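Reading time: 6 min

Last updated: January

We use cookies to measure how this site is read. Manage your preferences or accept all to continue.

Two Arms and a Jar

The bench at Cloltham is made from two boards on a metal frame, and the seam between them has caused more trouble than any motor. Natalina Cattaneo noticed it in the first month. A small part slid along the surface would stop at the join, tip over and roll back. She planed one edge, shimmed the other and got the step down to something a fingernail could barely find. The arms still found it.

Cloltham is a shared workshop above a row of garages. Members pay by the quarter and get a shelf, a key and a share of the electricity bill. Cattaneo's shelf holds spare gearboxes. She designs conveyor guards for a living and had wanted for years to build a pair of arms that could work together on one object. Halyna Kushnir, who writes firmware for ticket machines, joined after the first arm was finished and before the second one moved.

The project is called Storkus. The name came from an early sketch in which the arms were much longer and stood on thin posts. The present version is shorter and heavier, and bolted down at four points.

The stated goal is modest: open a screw-top container, take something out, put something in, close it again. People do this without looking. For a machine it breaks down into a chain of grips, each of which can fail in its own way, and the failures add up along the chain. Cattaneo keeps a paper log of them. The most frequent entry in it is "slip, rotation," meaning that the container turned along with its lid.

Two grippers were chosen over one gripper and a clamp. A clamp would have been cheaper and would have held better. It would also have needed a fixed place on the bench, with every container carried there first, and Cattaneo wanted the work to happen wherever the object was standing. The price of that decision is coordination. When one arm twists, the other has to resist by the same amount in the opposite direction, and neither arm measures torque directly. Kushnir estimates it from motor current, filtered over a short window. The estimate is good in the middle of the range and poor near zero, where friction in the gearbox hides everything.

The fingers went through several designs. The first set was flat and padded with foam, which compressed unevenly and tore. The second had a V-groove that centered round objects well and could not pick up anything thin. The current set is black, with recesses in the body of the finger to save weight. The shape is a compromise. It gives a cylinder less contact area than the groove did, so the squeeze has to be higher, and a higher squeeze on glass makes everybody in the room step back a little.

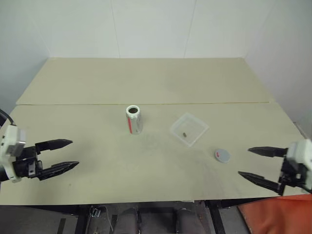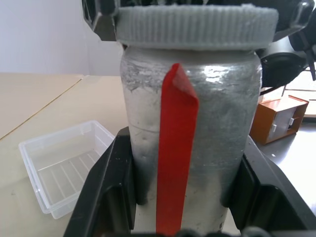
Grip force is set per object and stored in a table. Kushnir would like to get rid of the table. Her argument is that a system which has to be told what it is holding has not solved much, and that the current signal already contains enough information to tell a stiff object from a soft one within the first moments of contact. Cattaneo agrees in principle and keeps adding rows. A thin-walled can dents at a force that a jar does not register, and a dented can no longer sits upright, which ends the run.

Lids are their own subject. The useful measurements are the outer diameter, the height of the rim and how far the thread has to turn before it releases. Ribbed rims are easier to drive than smooth ones up to a point. Dust on either surface lowers the friction enough to matter, and the log has a separate column for it. The wrist can turn only so far before its cable reaches the end of its slack, so most lids take 3 strokes: grip, turn, open the fingers, rotate back, grip again. The return stroke is where early versions went wrong. The fingers opened too little and dragged the lid back with them, undoing part of what the previous stroke had done. Opening them wider fixed this and created a new fault in which the fingers came back slightly off center and pushed the lid sideways across the thread.

The remedy was a soft approach. On the final part of the closing motion the controller lowers its position gain and lets the fingers settle around the rim before the squeeze is applied. This adds time to each stroke. Cattaneo considers it the single most valuable change made to the software, and it came to eleven lines.

The electronics are ordinary. Motor drivers sit under the bench on a tray, with the supply on one side and the emergency stop wired through both channels. The drivers came from Marino, a reseller of surplus factory equipment, in a mixed lot with two different connector standards. Kushnir made adapters for half of them and then re-terminated the rest after one adapter worked loose during a test. Nothing was damaged. The arm drooped to the bench with its fingers open and stayed there until the supply was switched off.

Cable routing took longer than expected. A cable that is neat with the arm at rest will pull tight at full reach, and one that has enough slack at full reach will hang in the way at rest. The present arrangement leaves a loop at each wrist. It looks untidy, and it has outlasted the spiral wrap and the spring-loaded guide that came before it.

For perception the builders rely on cameras, one with a broad view of the bench and others near the grippers. The broad view is good for finding objects and deciding which arm should move first. The close views are good for the last stretch, when the fingers themselves block much of what the other camera can see. Clear plastic remains the worst case. The software finds the edges of a transparent tray when the light catches them and loses the tray entirely when it does not. Kushnir tried a second lamp, then removed it again when the reflections on glass became worse – the two problems want opposite lighting.

The bill for parts stands at 3,260 dollars, not counting tools or anything already on Cattaneo's shelf. The gearboxes took the largest share. Some 900 went on items that are no longer on the machine, chiefly the first set of motors, which were strong enough but too coarse at low speed. A few have gone into a drill-press feed that other members use.

Storkus runs in the evening, after the saw in the next room has stopped. The saw shares a circuit with the bench, and its starting current used to reset the controllers. A larger capacitor bank has helped. Cattaneo still waits for the saw.

An engineer from Akthorpe, the firm that makes the bearings in the shoulder joints, looked over the drawings at an open evening and suggested preloading them in pairs. This has been done on the left arm. The right arm is still on the original arrangement, with more play at the fingertips, and the software compensates by always having that arm approach from the same direction. Doing the job properly means taking the shoulder apart, and the shoulder cannot come apart without unplugging the wrist, the elbow and both limit switches.

Kushnir has been labeling those connectors ahead of time. The next batch of work is the right shoulder, then a new wrist cable with a finer strand count, then another attempt at removing the table of grip forces. The seam in the bench is on the list as well. Cattaneo has priced a single board long enough to replace both, and it will not fit up the stairs.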